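Arkano dual-arm: right gripper let go without being told to
Forum: Troubleshooting and Safety

gripfinger70
Posted May 12, 2024
Hi all, long read, sorry. We're running two arms on a sorting task, fruit and household bits between a green tray and a couple of wicker baskets. It's been pretty smooth since March – 2,832 cycles logged – and then the right gripper opened by itself halfway through a lift and dropped an apple on the table from a fair height. 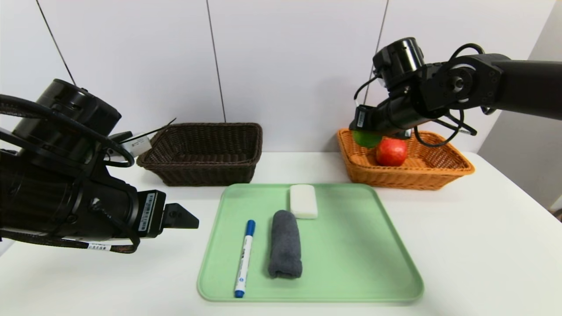

The log has no open command anywhere near it. What it does have is a comms timeout on the right wrist, 23 ms long, and then the gripper reports itself as open. No alarm, and the arm just carried on to the basket holding nothing! I've reseated the connectors and swapped the power supply. Same thing again at cycle 1,911 of the next batch.

varn_olly
Cable. It's always the cable. Have a look at the loops around the wrist and flex them by hand while you watch the error counter.

jalali_fan
Not convinced. A bad cable explains the timeout, but it doesn't explain the opening. Ours (Jalali controller, similar grippers) shipped with "open on comms loss" as the default. Check that before you pull any wiring apart.

varn_olly
Fair, but he'd still have a timeout to fix. I wouldn't run it with people reaching in, whatever colour the parameter page is.

gripfinger70
You're both right, I reckon. Default was set to open. Changed it to hold, and now I'm doing slow runs with the marker and the towel, nothing heavy, e-stop in my hand. 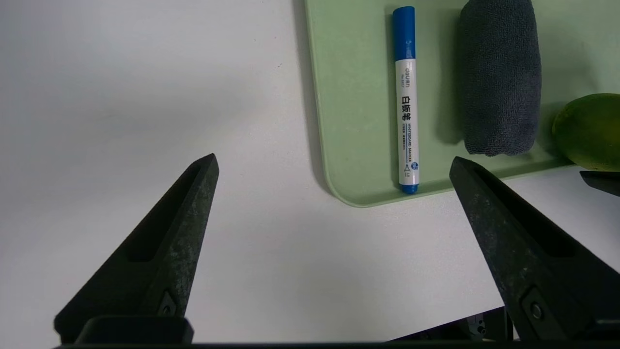

Re: right gripper let go without being told to

giranov_tech
Careful with "hold" – if a finger ever gets pinched it'll stay pinched. We set ours to hold at low force and stop both arms.

gripfinger70
Good point, hadn't thought of that. Will try it once the new wrist cable turns up.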